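Home Features Reviews Archive Subscribe

Pikness plans a reach the way you'd pour coffee half asleep – quick, loose, fixing things as it goes. I love watching it run in simulation.
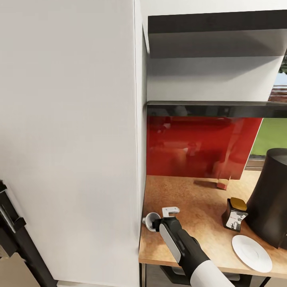
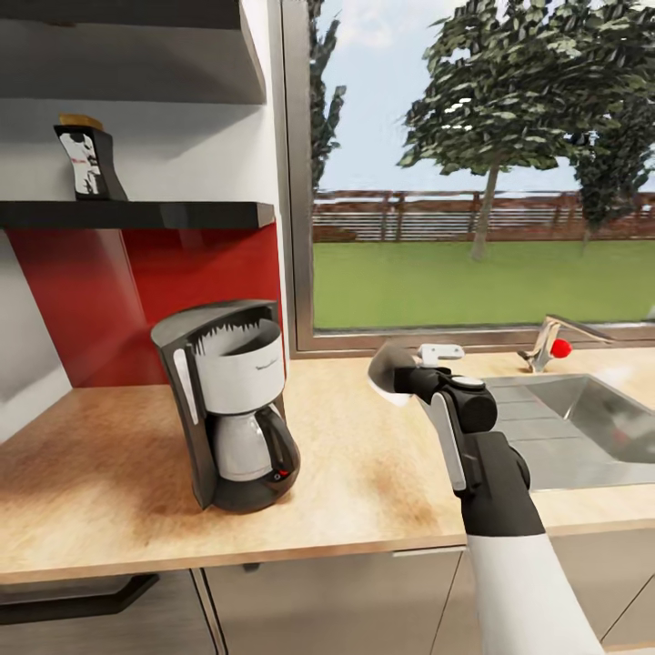 Red backsplash, simulated arm, both times.

The planner, written at Okano, drafts 80 paths and keeps 15 for a closer look. Then the controller takes over, and it replans all the way in! The next release gets 1,000 new kitchens.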